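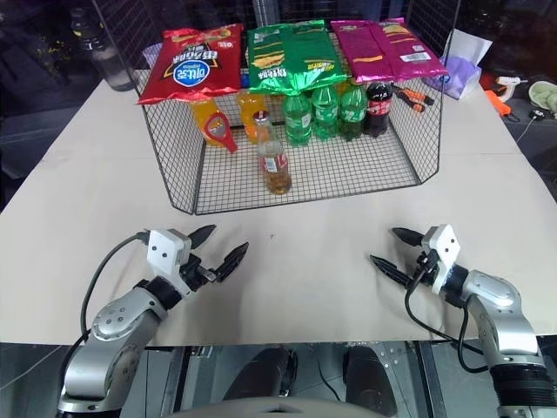 From: Natalia Robles
To: stockroom list
Date: Aug 12, 2020
Subject: Re: wire basket for the snack table

Damián Aguirre wrote:
> I still have the wire basket from the June order and I would like to
> use it for drinks and chips on the side table. Last time we used the
> cardboard tray the bottom got soft and we lost a bottle of juice on
> the stairs. Two questions. Does the basket hold a full set of bottles
> with the chips as well, or do the chips need their own box? And does
> anybody know if it can be carried when it is full, or does it have to
> be loaded where it stands? I don't want to buy a second one if one
> will do. Teodoro thought the Kinnunen crates might be better but they
> are 58 dollars each.

Damián,

One basket will do. I set one up on the paper-covered table, and the chips don't need their own box. Eight bottles stand inside and three bags of potato chips lie flat across the top, side by side. The bags are the red one, the green one and the magenta one. The green one sags over the front rim a little, but it stays put if you don't bump it. I would not put a fourth bag on.

I put the bottles in standing up. The two orange juices are by the left wall, the glass bottle with the silver cap is toward the front, and the green sodas are behind that with the cola next to them. There is also a small bottle with a red cap tucked in beside the glass one. If you are going to have more than one glass bottle, put a folded towel between them. Mine has only plastic near it as far as I know, but I would still not want to swing it around.

On carrying it: I would load it where it stands. The mesh is stiff enough, but the corners are angled and there isn't much to hold on to once the bags are on top. If you have to move it, take the chips off first, have one person on each long side, and keep it level. Montserrat carried hers alone down to the Grukidach room and said her fingers were sore for the rest of the afternoon.

I like the paper under it. It saves wiping the table, and you can write the prices on it with a marker if you are selling. We bought the 200 foot roll and there is plenty left. Ask me for it before you order more. It is on the low shelf in 1212, behind the folding chairs.

Some other things, while I am at it:

The red-handled tool on the left side of the basket, in with the bottles, should not go out with the drinks. I think it is a peeler. If it is yours, let me know and I will leave it in your mailbox. The same goes for the pliers with the orange and black handles on the table to the right, and the hot glue gun by the edge. The glue gun needs to go back to the craft cabinet before anybody sets food out. Nigel has been asking about it for the banner.

The tissues can stay. People always want something for their hands after the chips, and we are out of napkins until the Stenix order comes in. If you have napkins at home — any color — please bring a pack.

We did get one complaint last time that the bottles at the back were hard to reach. Taking the chips off and laying them on the paper once people arrive fixes that, and then the bottles can be lifted straight up. Please don't pull them out at an angle, the caps catch on the wire.

I would skip the Kinnunen crates for now. They are taller and they stack, so they make sense if we ever do the big table again, but for a side table you would be paying for height you don't use. Ralik had a basket close to this one, if somebody else wants to get their own. I haven't tried it with bottles in it.

Can you tell me by Friday how many side tables you are planning? If it is two, I will bring my basket as well.

Natalia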